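Why Does Bread Have Holes?

Tear open a slice of bread and look closely. It's full of tiny caves! Every one of them was made by a bubble, and the bubble makers are alive.

They're called yeast. Yeast is a kind of fungus, a cousin of mushrooms, and it's so small that you need a microscope to see just one. Mix it with flour and warm water and it starts to feast on the sugars in the dough. As it eats, it gives off a gas called carbon dioxide — the same gas that makes soda fizzy.

So why doesn't the gas just float away? Flour has proteins that join up into a stretchy net called gluten. Kneading makes the net stronger, and the bubbles get trapped inside it like air in a balloon. Up goes the dough!
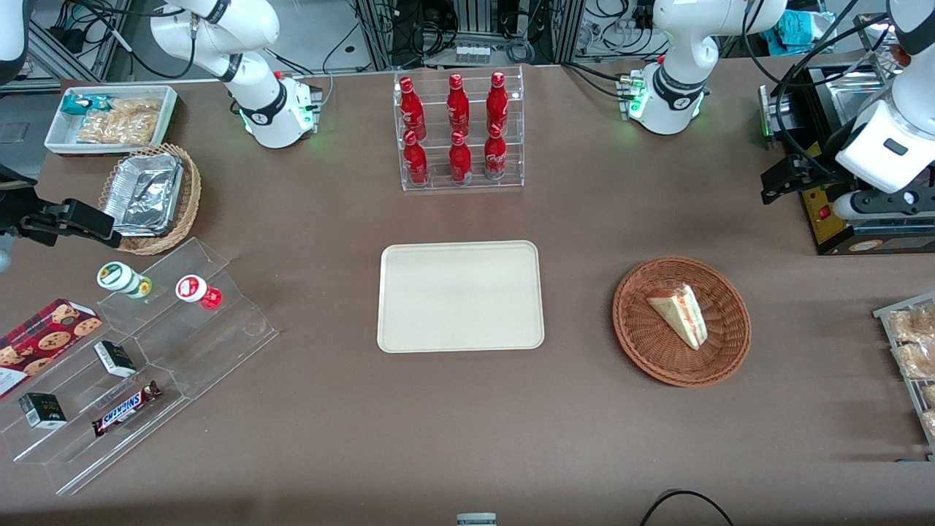 Food on the table, with a wicker basket at one side.

Then comes the oven. The heat makes the bubbles swell fast, and the dough gets one last big stretch. Soon the yeast dies, the dough sets firm, and the holes stay put.

Try it! Stir a spoonful of dry yeast and a spoonful of sugar into a cup of warm water (38 degrees Celsius is just right — ask a grown-up to check). Wait ten minutes and watch for foam. Can you smell it, too?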